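Noledton Tenants' Association
Minutes of the June meeting, Gevilell Room

Meeting opened 7:10 p.m. Brenda Domínguez in the chair. Minutes of the last meeting accepted with one correction: the bike rack goes by the north door.

Laundry room
Kuster has quoted $2000 to replace the drain line. Members asked if that includes patching the floor. Brenda to call them and report back. Laundry stays closed after 10 p.m. until the work is done.

Parking
Spaces 2 and 11 are still being used by people without permits. Agreed to send one more letter before towing. The Stondex lot across the street will rent overflow spaces by the month, price to come.

Garden beds
Hose bib is leaking again. Two beds are open; names go on the sheet by the mailboxes. Motion to allow tomatoes along the fence passed.

Hallway fixtures
Residents on the second floor asked for the older units to be swapped out before the painters start. Agreed. List of hallways to be posted in the lobby.

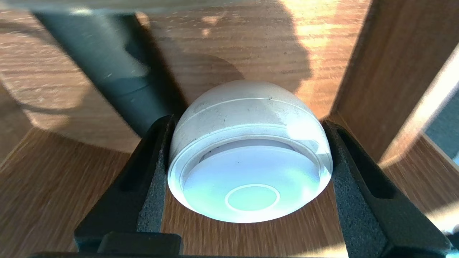

White domed unit, scuffed on the shell.

Other business
Storage cages need new padlocks. Tenants supply their own and leave a spare key at the office.

Adjourned 8:25 p.m.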